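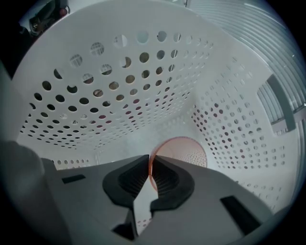
How to record basket picks with a hand-held gripper

In this tutorial I explain how we collect examples for a policy that takes flat things out of a laundry basket. It is written for a person who has the gripper assembled and the camera working, and who has already recorded some easy table tasks. If you did not do table tasks yet, please do them first. A basket is a harder place to work, and you will learn bad habits if you begin with it.

The set we made with this procedure is called Hurkinano. It has 589 accepted episodes, all from white plastic baskets with round holes in the walls. The holes matter more than I expected, and I come back to them in step 2.

What you need

A hand-held gripper with soft ridged pads and a wide-angle camera
One perforated laundry basket, white or very light
A few thin, flat objects. Translucent discs are good for this, because they are difficult
A table or a stool of normal height
The Starkico recorder, or any other tool which saves video and gripper width with the same clock
A notebook

Step 1. Place the basket

Put the basket where you can reach its floor without bending your wrist to an extreme angle. On the floor of the room it is usually too low, and your shoulder becomes tired after twenty minutes. A tired shoulder makes slow, shaking approaches, and the policy will copy the shaking very faithfully.

Turn the basket between episodes. We turn it one quarter after each accepted pick and we also move it a little to the side. Do not mark its position with tape. In our first week we had tape on the table, and the trained arm went always to the same point in space, even when the basket was not there.

Step 2. Look at the background through the holes

The wide lens sees much more than your target. In a perforated basket it also sees the room through every hole, so a wall which is white for your eye becomes a pattern of dark, brown or reddish dots for the model. If the room behind never changes, the model can use this pattern as a map.

For this reason we changed the room side at least once in each session. Sometimes we only moved a chair or hung a towel behind the basket. It takes one minute and I recommend it strongly.

Step 3. Set the light

Use soft light from above. A strong lamp makes the floor of a white basket too bright, and then a thin disc has no visible rim. Before you record, hold the gripper inside the basket and look at the preview. You should be able to see the edge of the object and the inner faces of both pads at the same time. If the pads are one flat black shape, add light or open the exposure by a small amount.

Lock the exposure after this check. With automatic exposure, the picture becomes darker or lighter as the gripper goes down, and the episodes will not match each other.

Step 4. Put in the object

For Hurkinano we used three starting positions: lying flat on the basket floor, leaning on the wall, and standing upright. Standing discs fall easily, so place them last and do not touch the basket afterwards. Write the starting position in the notebook before the episode and not after it. After ten episodes you will not remember.

Step 5. Record the approach

Start the recording with the gripper outside the basket and open. Wait one second. Then move in over the rim and go down in one continuous movement.

Close the fingers partly while you are still above the object, and open them again only as wide as the object needs. Wide open fingers touch the side wall, and this pushes the whole basket. For a disc on its edge, come with the gap between the pads in line with the rim, so one pad can pass on each side. If you come from a wrong angle, do not correct with a fast twist. Go back up a little, turn the wrist, and come down again. These small corrections are useful examples — please keep them.

The moment before contact is the most important part. The near pad can hide some of the object, and the model must learn to continue when this happens. Move slowly here, but do not stop completely. Long pauses teach the arm to wait.

Step 6. Grasp and lift

Close until the pads hold the object, then lift straight up until you are above the rim. Only then move sideways to the place where you put it down. If the object slips, try again in the same episode, but not more than two times. After the second slip, end the episode and label it as failed. Do not delete it. We use failed episodes to train the success detector.

An episode should have no more than 600 frames. Ours were shorter in most cases, and the long ones were nearly always a person looking for the right angle.

Step 7. Review on the same day

We watch all episodes at double speed before anybody goes home. Reject an episode if:

The other hand enters the basket
Tracking is lost for more than 8 frames
The gripper pushes the basket so much that it slides
The recording starts when the gripper is already inside

Tracking loss is the most common problem. Deep in the basket the camera sees mostly smooth white plastic and repeated holes, and both are difficult for visual tracking. It helps to keep a part of the rim and the room in view as long as possible. It also helps to make the mapping pass slowly, going around the outside of the basket first and then over the top.

Step 8. Export

Export with the Lavoie script, using one folder for each object. Check that the gripper width begins near its maximum and goes down during the grasp. If the line is flat, the width markers were not detected, and you must run the calibration again before you process the rest of the folder.

Keep the notebook numbers equal to the episode numbers. We lost one Wednesday afternoon at our Bestthorpe room on exactly this mistake, when the recorder had restarted its counter from zero and the paper continued.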